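Wholesaler Skanlow Named in Complaint Over Diverted Stock

By Lesia Sirko
September, 4:15 p.m.

Financial crime investigators in Gotodby have opened a case file on the wholesale distributor Skanlow after a rival firm, Brillel, filed a written complaint alleging that consignment stock was sold off the books.

A duty officer at the regional economic crimes unit confirmed receipt of the complaint and said it had been assigned a case number. The unit did not say whether any person had been questioned. No charges have been filed.

The complaint, a copy of which was reviewed for this report, runs to 200 pages including annexes. It concerns 3,542 cartons of retail goods that Brillel placed with Skanlow under a consignment agreement. Under that agreement, title remained with Brillel until each carton was sold and invoiced. Brillel alleges that the cartons left Skanlow's main warehouse under transfer notes made out to a third company, Šimko, and that no matching invoices were issued.

Nine transfer notes are attached as exhibits. All bear the same approval stamp. Brillel says the stamp was registered to Svyatoslav Antoniuk, then head of logistics at Skanlow, and asks investigators to establish who had access to it.

Antoniuk denied wrongdoing in a statement sent by his attorney, Kilian Tanner. The statement says the transfers were routine movements between storage sites and were entered in Skanlow's inventory system on the day they were made. Tanner said his client had offered to hand over login records and had received no reply.

Skanlow said in a separate statement that it regards the matter as a contract dispute and will contest it in civil court. The company said it had asked Brillel twice for a joint stock count and that both requests were declined. Brillel's general counsel, Ineke Van Beek, disputed this. She said the company agreed to a count on the condition that an outside auditor attend, and that Skanlow rejected the condition.

Šimko is not named as a respondent. Its registered director could not be reached at the address listed in the company register.

Under regional procedure, the unit has a fixed period to decide whether to open a formal investigation, return the complaint for more information, or close the file. During that period it may request bank and customs records but may not freeze accounts without a court order. A request to freeze Skanlow's operating account is included in the complaint. Court staff said no such application had been entered on the docket by the close of business.

A preliminary hearing in the civil case has been listed before Judge Tímea Rácz. The parties have been told to exchange document lists before that hearing. 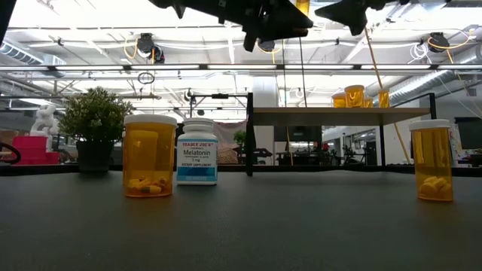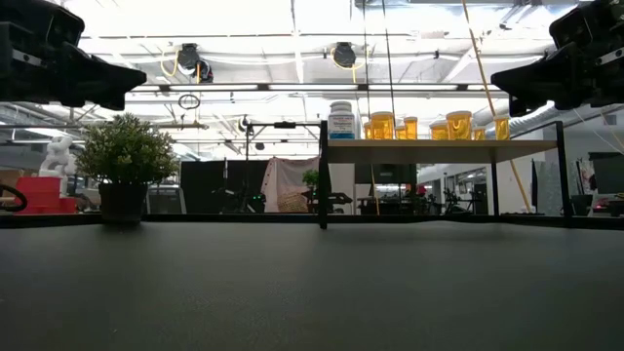
Top: an amber pill bottle beside a bottle of melatonin. Bottom: a potted artificial plant and a shelf unit.

Last updated: 6:40 p.m.

Related items
Gotodby court adds second commercial judge
Customs records backlog delays warehouse cases
Consignment contracts: what the register must show
Freight broker cleared in invoice case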